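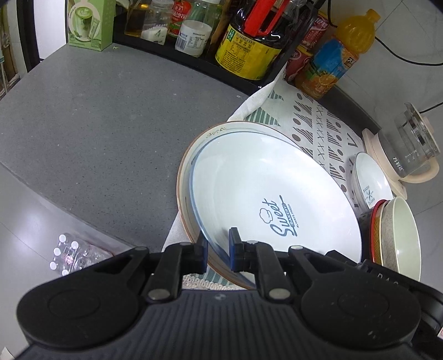
Figure 1. Two plates on a striped and dotted dish towel.

Motor Racing Operations, Unit 7: Fuel Load and Stint Length

Read before the Monday, January 22, 2018 session. Bring a calculator. The worksheet from Unit 6 is still needed for part B.

7.1 Definitions
A stint is the run between two stops, or between a stop and the start or finish. Stint length is given in laps. Fuel load is the mass on board at the start of the stint, in kilograms. Burn rate is kilograms per lap at race pace with no caution period. Fuel effect is the lap time added by each kilogram carried, and it is specific to the circuit. Do not carry a value over from one track to another.

7.2 Basic relation
Maximum stint = (usable fuel) / (burn rate), rounded down to a whole lap. Usable fuel is the tank contents less the volume the pump cannot collect under cornering load. Students often leave this out and get one lap too many.

The Clilov club car used in the lab has a mass of 870 kg without fuel or driver. At the Brillstead circuit it burns 2 kg per lap. Work out the mass at the start of lap 7 for a full tank and for a half tank, and plot both lines on the same axes.

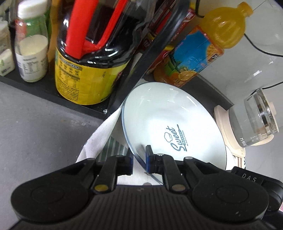 Fuel does not stay level in a partly filled tank. Under braking it moves forward, and in a long corner it climbs the outer wall and uncovers the pickup. Cell shape matters a good deal here. A smooth open shell like the white bowl in the second figure, tilted to one side, gives a liquid nothing to stop it running to the low edge; a fuel cell is therefore filled with foam or divided by baffles with one-way doors. The Kubiak cell in the lab car has both. Starvation usually shows first as a pressure drop at the rail, a lap or more before the driver reports a misfire. Log rail pressure against lateral acceleration and look for drops that repeat at the same corner.

7.3 Short fill or full fill
A short fill saves time at the stop and on each lap of the stint, but brings the next stop forward. Compare total race time, never the stop alone. Include pit lane loss, which at most circuits is larger than the difference in filling time. Under caution the pit lane loss falls and the comparison must be run again.
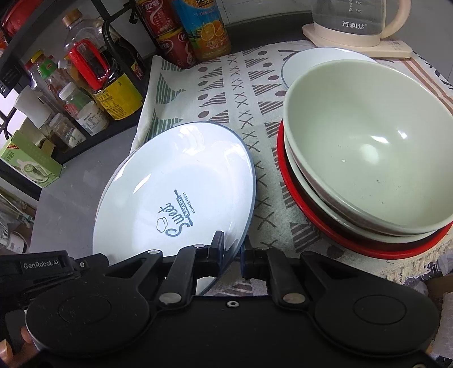 Radosław Walczak objects that this treats tire wear as fixed, and that on an abrasive surface the lighter car gains more over the stint than the fuel effect alone predicts. The point is accepted. Part B of the worksheet uses a combined model - fuel effect plus a linear wear term - with coefficients taken from the November test.

7.4 Worksheet notes
Use the Ultimetti logger files, not the hand timing sheets. Discard in-laps and out-laps. Engine speeds below 2000 rpm are pit lane or spin data and are to be filtered out before burn rate is averaged. State units in every column heading.

Reading for Unit 8: caution periods, wave-arounds and restart order.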